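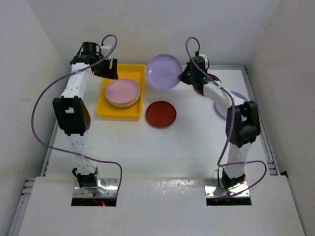
Stunt and action unit: progress report on the feature film Lukside

Last updated: Tue 9 June

We use cookies to improve your visit. By continuing to browse you accept our cookie policy.

Summary

The film is in its second block of shooting. The grant from the Brulbridge Screen Fund covers stunt training, rigging, safety cover and the fight choreography for the lead cast. This report deals with that money and the work it pays for. The drama unit reports separately.

Of the 145 action setups in the current schedule, 128 are in the can. The remaining 17 all belong to the quarry chase and the last part of the bridge fight. We expect to finish them inside the existing schedule if we get two dry days in a row at the quarry. If we don't, we will need one extra day, and the cost of that day is already in the contingency line.

Cast training

Both leads finished their basic training in March, before the first block. This took in falls, wire work, breath control for the tank scene and a driving course on loose surfaces. The male lead asked to do more of his own work than the script breakdown allowed for. We agreed to three extra beats: the stairwell fall, the jump onto the barge and the drag behind the truck up to the point where the truck turns. The turn itself stays with his double. The insurer accepted this in writing on condition that the stunt coordinator can stop any take without consulting the director.

The female lead hurt her wrist in rehearsal. It was a sprain, and she was off fight work for nine days. We moved the tank scene forward to fill the gap and lost half a day overall. An incident form was filed with the production insurer and a copy is with the fund. Her grip in the knife sequence has been changed so that the weight falls on the other hand. The choreography reads the same on screen and will stay that way for the remaining shots.

We added four training sessions in the second block for supporting cast in the market brawl. These were not in the original plan. Several of the actors had been cast late and had no fight experience, and the first rehearsal was too slow to shoot.

Work completed

The stairwell fight in the Quinlan building is finished. It was planned as a single long take and ended up as two, joined on a whip pan at the second landing. The director is happy with the join. The building's owners asked for the banister to be repaired and repainted, and this has been done.

The market brawl took three nights at Alham. The first night went badly. The breakaway stalls were delivered with the wrong fixings and would not come apart on cue, so the crew spent most of the evening cutting and refitting them. Nights two and three ran to time. We have everything on the shot list except an insert of a crate landing, which can be picked up on stage.

The tank scene took two days. The water was kept at the agreed temperature and no one was under for longer than the limit in the safety plan. One shot of the lead surfacing next to the hull will need wire removal that we had not budgeted for. The effects vendor has quoted for it and the figure fits within their existing allowance.

Work remaining

The bridge fight has six setups left, all close work with the two leads and one double. The high fall from the parapet has already been shot, so no rigging above head height is needed for the rest.

The quarry chase has eleven setups. The access road was washed out in the spring and has been rebuilt with stone - we had to reduce the planned speed on the second bend as a result. The coordinator has driven the route with both picture vehicles and signed it off at the lower speed. We will shoot that bend with a longer lens to keep the sense of pace.

Budget

Spending is within the approved total, though the lines have moved.

- Rigging and wire crew: under budget. The single crane hire at the bridge covered two sequences.
- Training: over budget, because of the four added sessions for supporting cast.
- Breakaway props: over budget. We are in dispute with the supplier over the fixings and hope to recover part of the cost.
- Medical and rescue cover: on budget.
- Picture vehicles: on budget, with one repair outstanding on the second truck (front axle).
- Contingency: untouched at the time of writing.

We ask the fund to approve a transfer from rigging to training to cover the overspend. No new money is requested. The form is attached to the cost report.

Safety

There have been two recordable incidents since the last report: the wrist sprain described above, and a rigger who needed stitches in his hand after a cable slipped. He was back at work the next day. Gloves are now required for everyone handling cable, including camera assistants who help with resets. The coordinator holds a briefing at the start of each action day and again after lunch if the setup has changed.

Publicity

The fund asked to be told of any stories in the press about the action scenes. A film site reported that the lead had done every stunt himself. This is wrong, and the stunt team were unhappy about it. We have asked the publicist to name the doubles in all future material and to send a correction to the site. The behind-the-scenes reel will show the double's work on the truck turn with his agreement. We would like the fund's logo in the correct version for the end card of that reel - the one we have is from an earlier production.

Next steps

The bridge pickups come first, then a rest day for the leads, then the quarry. The crate insert will be shot on stage at the end of that week. A rough assembly of the stairwell and market sequences can be shown to the fund's production officer once the temporary sound is on. The final stunt cost report will follow four weeks after the last action day.

913 views | 4 comments | 12 shares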